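The Case for the Dull Kitchen Button

My mother cooked for a family of five on a stove with four knobs and an oven with one. When something broke, my father pulled the knob off, looked at the stem, and put a new one on. I am not going to claim those were better days. The oven ran hot on one side and the clock never worked. But any guest who walked into that kitchen could boil water without asking for help, and I can't say that about my kitchen now.

We moved in November, and the apartment came with its appliances. The range is a Raltska. To light the front burner you press a lock symbol, wait for a tone, press the burner symbol, and then slide a finger along a strip of glass. If your finger is damp, the strip ignores you. The manual runs to 46 pages, and the part on setting the clock sends you to another part.

I think home appliances should be required to have plain controls for their basic jobs. By plain I mean a physical knob or button, with a word or number on it that an adult can read from a normal standing distance. Makers could still add whatever else they like. The timer can talk to your phone. The oven can know forty ways to cook a chicken. But on, off, hotter, colder and stop should be there in a form that works for old hands, wet hands and people who have never seen the thing before.
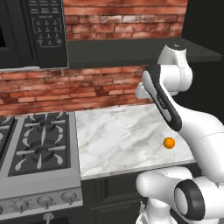
Yi-chun Chiang wrote to me after an earlier column on this subject to say that I had it backward. Knobs collect grease, she said, and her father, who has poor grip, can't turn the ones on his old stove at all. A touch panel needs almost no strength. She asked me to stop treating my own habits as if they were everyone's needs.

I have thought about that letter a good deal, and she is right about grip. A stiff knob shuts people out just as surely as a blank sheet of glass does. A rule that simply said "knobs" would be a bad rule. What I would want is a test: put the appliance in front of people of different ages and abilities, with no manual, and see whether they can start it and stop it. If a touch panel passes, fine. I suspect many would fail, but I would accept the result.

The usual answer from the industry is that buyers can choose. I tried. When we looked into replacing the range, the Poseck with ordinary knobs cost $900 more than the glass-topped model beside it. The salesman told me the knob version was the premium line now, because people ask for it. So the simple thing has become the luxury, and those who rent, or who buy what is on sale, get the version with the strip.

Renters are the part of this that gets left out. A person who rents doesn't pick the stove. The landlord picks it, or the builder did, and price usually decides. My neighbor has a Prorotgate oven that locks its own controls after a power cut. It took her 2 days to find out how to unlock it, and she is a patient woman with a good internet connection.

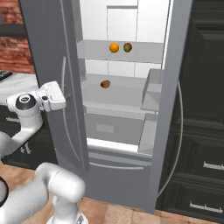 There is also the matter of repair. A worn switch is a cheap part. A dead control board often costs so much that people throw out an appliance whose motor and heating coils are perfectly sound. I have seen a dishwasher at the curb on our street with nothing wrong with it except the panel. The man who hauled it off told me he picks up machines like that all the time, and that he sells them for scrap.

I know there are larger problems in the world than a stove that won't light. Still, we set rules for door widths and stair rails in homes, and we did it after hearing from people who couldn't get through the doors or down the stairs. Cooking supper is as ordinary as walking through a door. A city housing code could start with rental units and ask only that each new range and oven pass the no-manual test – one page of rules would cover it.

Until then I keep a dish towel by the range to dry my finger before I use the strip. My mother visited in the winter and wanted to make tea. She stood in front of the glass for a while, then asked me to do it for her.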